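Demonstrators wanted: bathrooms, mostly

Paid, part-time, Tavness site. Applications close Saturday, July 22, 2023.
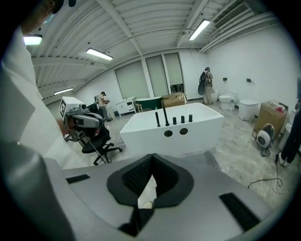

Havlow is recruiting people to do small household jobs with a hand-held gripper, over and over, so that a robot can one day do them worse than you and then, if all goes well, about as badly. The job title on the contract is Demonstration Collector. Your mother may prefer "something in robotics".

We teach machines by example. You hold the gripper, you squeeze the handle, you pick up the flannel and hang it on the rail. The camera on the gripper records what your hand did. Then you put the flannel back where it was and do it again, slightly differently. Each of these goes is called an episode. We have 1,448 good bathroom episodes at the time of writing and the learning team has let us know, in its gentle way, that this is a poor start.

We began with kitchens, because everyone begins with kitchens. The model is now quite decent with a mug. Put it near a basin and it behaves like somebody's uncle on a boat. So the programme until the end of November is bathrooms: baths, basins, cabinets, lids, taps, towels, bottles, and the bits of floor between them where things get dropped.

What you would be doing

Most shifts run the same way. You get a task card in the morning, such as "move the sponge from the side of the bath to the cabinet", and you do it until the card says stop. Cards change after 40 episodes, or sooner if you start muttering. Between episodes you reset the room, and it must not be reset too neatly. A robot that has only ever seen a bottle standing up straight with its label to the front will be no use in any home we have visited.

Some cards need two people with a gripper each. Some need you to work around other people who are walking through, carrying things, or standing exactly where you wanted to stand. Please don't ask them to move. Homes have people in them and the model has to get used to it, as we all did.

You will also spend part of each week on labelling. This means sitting down and watching your own episodes back, marking where each one starts and ends, and binning the duds. New starters are often surprised by how long it takes them to pick up a toothbrush.

Mistakes

We want some of them. If you fumble the soap and then recover it, keep recording, as recoveries are worth a good deal to us. If you fumble it, swear and kick it under the cabinet, stop recording and press the red button in the app. Last winter 837 episodes had to be thrown out after a well-meaning shift decided that the quickest way to open a drawer was with a foot. The gripper saw the drawers open by themselves. The model spent a fortnight waiting politely in front of furniture.

Who we are after

No degree, no coding, no background in engineering. Our best collectors so far have come from hotel housekeeping, stage crew and a garden centre. We have also had people with doctorates, and several of them were fine.

You do need to be able to:

Hold and work a hand-held tool for up to 2 hours a day in total, in short spells
Kneel, bend, and reach into a bath without regretting it
Follow a written card as written, including when you can see a better way
Tell us when the card is daft
Be on time

We are keen to hear from left-handed people. The data at present leans so heavily to the right that the model seems unaware of the other side. We'd also like to hear from people at either end of the height range. If you have trouble with kneeling or standing but like the sound of the rest, apply anyway and say so, as there are seated tasks and full-time labelling posts.

You may not enjoy this job if you need to see a thing finished. The bathroom is never finished. You tidy it all day and then somebody untidies it with a clipboard.

Hours and pay

Shifts are mornings or afternoons, Monday to Friday, three to five shifts a week. You choose your pattern when you start and can change it monthly. The hourly rate is printed in the full job pack and is the same for everyone on the floor. Paid breaks, paid training, paid holiday. We do not pay by the episode. We tried it for a week and received a great many very fast, very similar flannels.

Travel from Brorkley is covered by the staff minibus, which leaves when it is full or when the driver has had enough. There is parking at Tavness, though not for everybody.

Privacy

The gripper records pictures, and those pictures will sometimes have you and your workmates in them. You'll be asked to sign a consent form before your first shift, and there is a plain version of it that can be read in one sitting. Faces are blurred before anything leaves the building. The recordings are used by Havlow and by our partner Coughlan, who build the arms, and they are not used to judge how hard you are working. Your shift lead can already see that.

How to apply

Use the form on the Havlow jobs page and quote "Bathrooms". We don't want a CV. Tell us in a few lines what work you have done with your hands, paid or not, and which shifts you could manage. Then describe, step by step, how you fold a towel. There is no right way. We have had answers of one line and one of four pages with a section on fitted sheets, and both of those people now work here.

If we like the sound of you, we'll ask you in for a paid trial morning. Wear flat shoes and clothes you can kneel in. Sleeves that hang over the hand get in the way of the camera, so leave those at home. You'll be shown the gripper, given a card, and left to get on with it for an hour, with someone nearby to answer questions.

We reply to everyone, including the noes. Training for the first group starts a fortnight after the closing date, and a second group will follow if the bathrooms are still giving trouble.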